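Terminal block (control wiring)

By the editors of the Mikley Workshop Reference
Last revised in April

This site uses cookies to remember your reading preferences. By continuing to browse you accept our cookie policy.

A terminal block is a small insulated housing that holds two or more wires in place and joins them electrically, so that a circuit can be put together, checked and taken apart again with ordinary hand tools. You will find terminal blocks in almost every control cabinet, from the humble box that runs a well pump to the long rows of gray enclosures in a bottling plant, and they have been a friend to electricians for a good many generations. They also go by the names terminal strip, connection block and, in older catalogs, barrier strip, although that last name properly belongs to one particular style with raised walls between the screws.

Purpose

The simplest control panel could, in principle, be wired straight from one device to the next. In practice the wires that come in from the field – from limit switches, float switches, motors, lamps and so on – are put in by one crew, and the wires inside the cabinet by another, often months earlier and in a different town. The terminal block is where the two jobs meet. It gives each circuit a numbered place of its own, and it lets a technician lift a single wire to test it without disturbing its neighbors, a kindness that anyone who has ever gone hunting for a ground fault will appreciate.

Main types

Screw clamp blocks are the oldest kind still in everyday use. The stripped wire goes into a metal cage, and turning the screw draws the cage tight around it. They accept a generous range of wire sizes and are easy to understand at a glance, but the screws should be tightened to the figure printed on the maker's data sheet, and in places with a lot of vibration it is wise to check them from time to time.

Spring clamp blocks hold the wire with a bent piece of spring steel. A small screwdriver pushed into the release slot opens the spring, the wire goes in, and the screwdriver comes out. Push-in blocks are a close cousin, and will take a solid wire, or a stranded one fitted with a ferrule, with no tool at all. 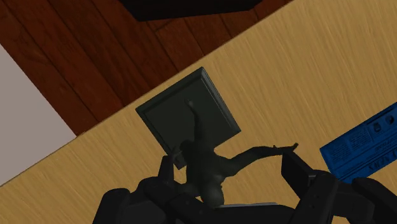 Pluggable blocks come in two halves, a header that stays with the equipment and a plug that carries the wires. They are very common on small controllers and input cards, where they let a failed unit be swapped without rewiring. The plugs are often keyed with little plastic pegs or tabs, so that a plug meant for one header won't fit its neighbor by mistake, and it is well worth taking the few extra minutes to fit the keys when the panel is built.

Beyond these there are many special forms, among them fused blocks, disconnect blocks with a small hinged lever, ground blocks in green and yellow that bond directly to the mounting rail, and stacked blocks with two or three levels for cabinets where space is dear.

Mounting and marking

Most modern blocks snap onto a metal rail fixed to the back panel. An end plate closes the open side of the last block in a row, and an end stop at each end keeps the whole row from sliding. Marking is a subject on which people hold surprisingly firm opinions! The Kuserau pumping station, whose main panel has 39 blocks in a single row, numbers them plainly from left to right, while the Stelturitz grain works gives each group a letter and starts again from one. Either way is fine, so long as the drawing and the panel agree.

Ratings

Each block carries a voltage rating, a current rating and a range of wire sizes. Many also state the temperature rating of the wire to be used, 60 degrees Celsius being a common lower figure. The rating of a finished circuit is set by its weakest part, so a generous block does nothing to help a wire that is too thin for its load.

See also: Ferrule; Mounting rail; Wire numbering; Relay socket

Comments (4)

panelrat: Nice to see ferrules mentioned. Could you add a section on twin ferrules? We use them all over the Pillay line.

oldsparks: I still like a barrier strip with ring terminals. You can see the whole connection from across the room.

dmk_controls: Stacked blocks are great right up until you need to get a meter probe on the bottom level.

panelrat: @dmk_controls get the ones with test points, they cost a bit more but you'll thank yourself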